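천장등 간헐 소등 및 벽면 그릴 점검 요청
접수번호 221 / 분류: 시설-조명 / 상태: 부품 대기

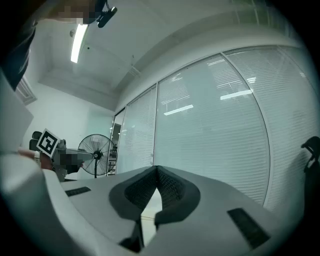 시설 담당 회신
형광등이 꺼질 때 소리가 나는지, 스위치를 다시 켜면 바로 들어오는지 확인 부탁드립니다. 같은 회로에 물린 다른 등도 함께 꺼진다면 램프 문제가 아닐 수 있습니다.

접수자 추가 기재
소리 없음. 스위치 재투입 시 4초 정도 지연 후 점등. 옆방 등은 정상. 증상은 오후 2시 이후에 집중되고 오전에는 재현되지 않음. 등 위치는 흰색 천장의 긴 형광등. 왼쪽 벽 위쪽의 회색 테두리 패널도 같이 봐 주시기 바람. 도면에는 환기 그릴로 되어 있으나 점검구일 가능성 있음.

1차 점검
- 램프 교체(Sakby 재고품): 증상 동일
- 소켓 접점 청소: 증상 동일
- 분전반 5번 차단기 단자 재조임: 변화 없음
- 입력 전압: 정상 범위

2차 점검
안정기 커버 개방. Schmieder 제품이며 케이스 한쪽에 변색 있음. 연속 점등 시험 중 소등 2회 발생, 두 번 모두 안정기 표면 온도가 올라간 뒤였음. 안정기 열화로 판단함. 단종 모델이라 Traveck에 호환품 견적을 요청함.

벽면 패널
나사를 풀어 확인한 결과 환기 그릴이 맞음. 뒤쪽 덕트에 막힘 없음. 슬랫 먼지 제거 후 재조립. 도면 수정 불필요.

남은 작업
1. 호환 안정기 입고 후 교체
2. 교체 후 오후 시간대 연속 점등 시험
3. 단차 천장 안쪽 배선 피복 확인. 사다리는 Poretmont 창고에서 반출할 것

비고
교체 전까지 해당 등은 오전에만 사용. 소등되면 스위치를 반복 조작하지 말고 끈 상태로 둘 것. 부품 입고 예정은 10월이며 일정이 바뀌면 이 티켓에 기재함.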